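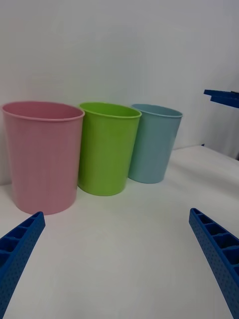
Injection molding of thin-walled household plastics is a business of cycle time, and the Leclerc plant at Tollstead is laid out accordingly. The visit in March began in the material store, where polypropylene arrives as natural granules and is colored at the press with masterbatch, a concentrated pigment in a carrier resin. Ladi Osagie, the process engineer who led our group, spent some time on draft angle. A molded vessel has to release from its core, so the walls lean outward toward the top, as they do on the tall pink container at the left of the row, with the green and light blue cups. A rolled rim like the one on the pink piece stiffens the opening and lets the wall below it stay thin.

The molding hall holds 33 presses in two lines. Most were running on the morning shift. The larger machines make storage tubs and pails, the smaller ones cups and lids. Each press draws granules from a central vacuum system, and the lines overhead are labeled by grade. Regrind from sprues and rejected parts goes back in at a fixed percentage for opaque colors. Clear parts get none.

Osagie stopped at press 5, where a mold change was in progress. The old tool had been drained of cooling water and hung from the crane. The replacement was already at temperature on a preheating cart. The plant began preheating last year, and the first acceptable part now comes much earlier in the run. Before that, operators scrapped parts until the steel stabilized.

Cooling takes up most of the cycle on any thick section. The base of a cup is the usual problem, as the gate is there and the material is hottest. Too short a cooling time and the base bows, so that the cup rocks on a flat surface. The tool room, run by Delyth Gittins, has been recutting older cores with a spiral channel that carries water closer to the gate. She had a sectioned core on the bench, and it explained the change better than the slides had.

Quality control is a small room off the hall. Samples are pulled on a schedule, left to rest for a day, and then measured, as polypropylene keeps shrinking after it leaves the mold. Color is checked against retained plaques in a light booth. Muted shades are harder to hold than saturated ones, according to the technician on duty, and the dusty pinks are compared under two light sources. There is also a drop test and a dishwasher that runs 100 cycles on each new colorant.

The warehouse was the last stop. It was less interesting, though the nesting test deserves a mention. Cups are stacked, loaded, and pulled apart with a spring gauge, and a stack that locks is sent back to the tool room with a request for a deeper shoulder.

The tour lasted 121 minutes against a stated 90. Safety shoes are required and can be borrowed at the gate, but large sizes run out early. The next one is on a Saturday, with fewer presses running.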